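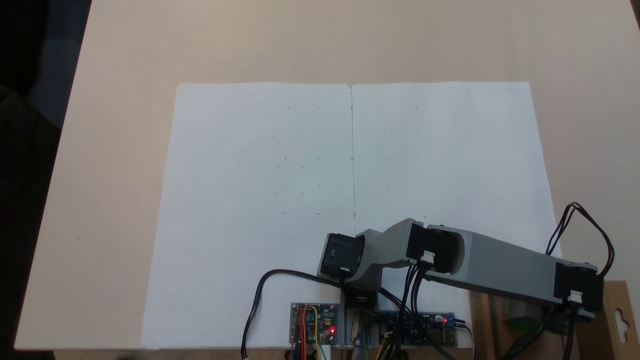
Lista de inspección – kit de brazo plano Kirex (Moltotel)
Revisa: Vignesh Gowda. 26 de mayo de 2018

1. Servos y eslabones. Conforme. Conectores blancos enchufados en las carcasas.
2. Cableado. Con reservas. Un cable negro cruza el papel y cae por el borde de la mesa – fijar con brida.
3. Electrónica. LED rojo encendido en ambas placas. Faltan tapas; pedir a Feletti, ref. 304.
4. Papel. Línea central y marcas a lápiz visibles. Repetir el trazado antes del ensayo de 600 ciclos.
5. Parada de emergencia. Pendiente. Nueva revisión en julio.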